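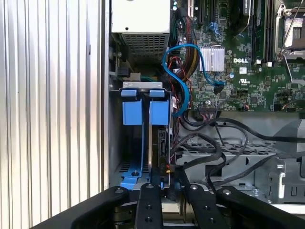
Lorska open day in Kesusholm – notes from the Brudus demo
Forum: Automation & Handling > Shows, visits, open days

gantrycrane_ok
Posted 2024-11-09

Got back from the Lorska open day this afternoon and figured I'd write it up while I still remember it. They do electronics recycling out of the old print works in Kesusholm, and they've been working on a teardown cell they call Brudus. The idea is that it takes the drives and cables out of office desktops before the cases go to the shredder line.

The tower they had open for most of the demo was a Dell. Drive in a carrier with blue plastic grip tabs, finned heatsink on the board, blue SATA cable looping across the middle. If you've ever worked in an IT department you know the type.

Parking was bad, coffee was free. Groups went through in 2 shifts and I was in the second one. Here's the order they did things in:

1. Safety talk by the door. Short, and mostly about not leaning on the table.

2. Looking into the case with the wrist camera. They had the feed on a monitor and this was the best part for me. You see the case the way the gripper does, with the fingertips always in the shot. The operator brought the tips in close to the cables and talked about power connectors. The one marked P10 got a lot of discussion because the cable bundle going into it is thick and braided and pushes back when you try to move it.

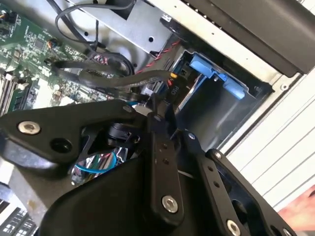 3. Drive removal. This was talked through more than it was shown. You squeeze the blue tabs and lift the carrier, easy for a hand, and they said the squeeze is fine for the gripper too. Getting there without snagging a cable is what they are still working on.

4. Questions. Somebody asked about cost and got no number.

My group was in there for roughly 300 seconds of robot moving and a lot more of people talking. I'd still go again.

solderwick
Thanks for writing it up. I was signed up and couldn't make it.

Did they say if it was running on its own or if someone was driving it? You wrote "operator" and that makes me think it was the second.

gantrycrane_ok
Someone was driving for what we saw. They were open about that. They said they record those sessions and the plan is to have it run unattended on a handful of common case models first.

torque_and_tea
So it's a remote-controlled hand. I don't want to be rude about it, but I have seen this talk at a few open days now. A person with a screwdriver clears one of those towers in a couple of minutes. I did 5 in a lunch break once for a bet. What is the robot for?

benchpress_eu
I was in the first group and I'd partly agree with torque. It was slow. I do think the comparison is off, though. Doing 5 of them in a lunch break is fine. Doing it all day, with sharp case edges and dust, is why the sorting hall at Were can't keep people. I worked there for a season and my hands were a mess by the end of it.

Also, these machines are a sensible place to start. The carriers come out without tools, the tabs are colored, and everything is in sight once the side is off. If a gripper can't do this one it can't do any of them.

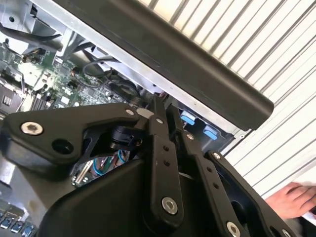 The thing I'd want to see is a case that has been dropped, or one where somebody cable-tied everything in 2009. Our group asked if they could put a different tower on the table and they said not that day. Fair enough for a demo, but it would have told us more than the slides did.

torque_and_tea
OK, the Were part I can't argue with. I still think cables are going to beat them. Soft stuff always does.

solderwick
What's the gripper like? Two fingers?

gantrycrane_ok
Two narrow fingertips with linkages on both sides, all black, hex-socket screws at the joints. Bulky behind the tips. Getting the tips between the cables looks possible, and then you see how wide the linkages are and wonder about the case walls. I asked about longer fingertips and they said they have tried some and they flex too much.

benchpress_eu
They told us 2 mm of flex at the tip was already a problem on the latching connectors. No idea how they measured it.

solderwick
That sounds like a lot for a latch. Is there another open day planned?

gantrycrane_ok
Spring, they said, no date yet. I left my email at the desk and will post here if anything comes through.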